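Setting up the two-arm switch sorting cell
Workico bench notes

Start with both arms parked and the drive power off. Wipe the white benchtop, lay the brown sheet over it and smooth it from the middle out. Replace the sheet if the creases lift a bin. A bin that rocks will throw out the pick height.

Set the three containers in a row across the sheet. The blue tray goes in the centre, with a frosted white bin on each side and open sheet between them. Yellow-capped switches go in the left bin and green-capped ones in the right, two to a bin. They can lie at any angle. Leave the blue tray empty.

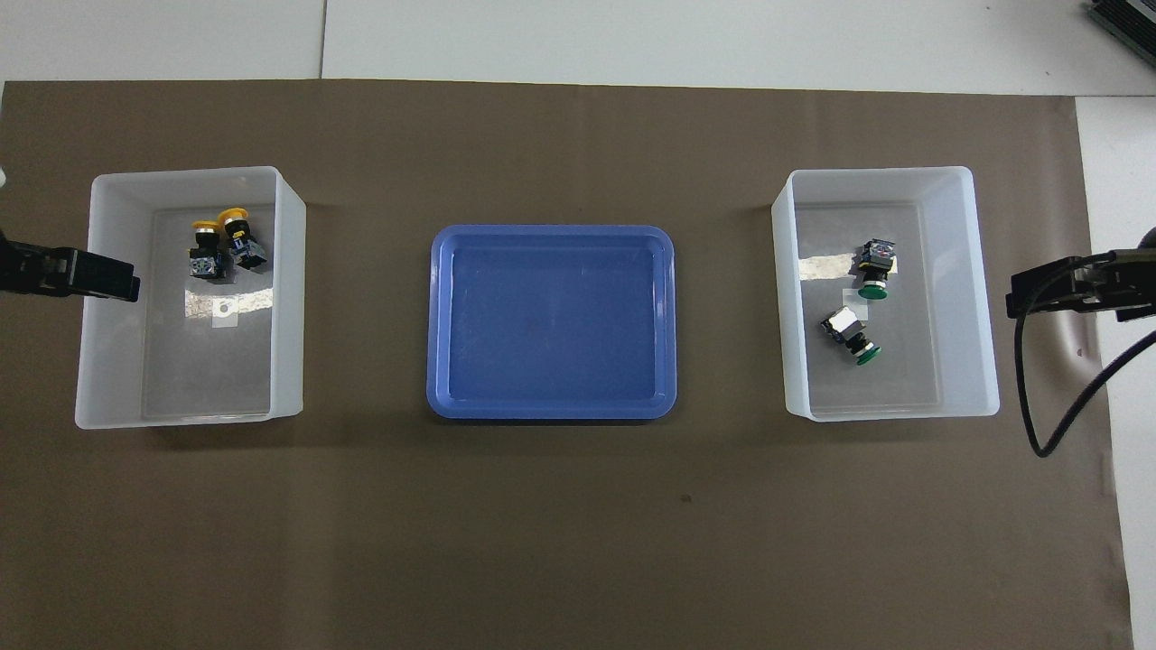
Issue 33

Turn the power on and bring each gripper in level from its own side until the tip is near the outer wall of its bin. Jog at 80 mm/s or slower. Check the cable on the right-hand gripper through its full travel. It needs enough slack to loop on the sheet, but it must not catch the bin.

Save the two start positions in Callurex, then run one pick from each bin into the tray. If a gripper touches a rim, raise the approach height and save again.

Clean the gripper tips every 900 cycles and check the housing fasteners at 2000.

Last revised July 4, 2024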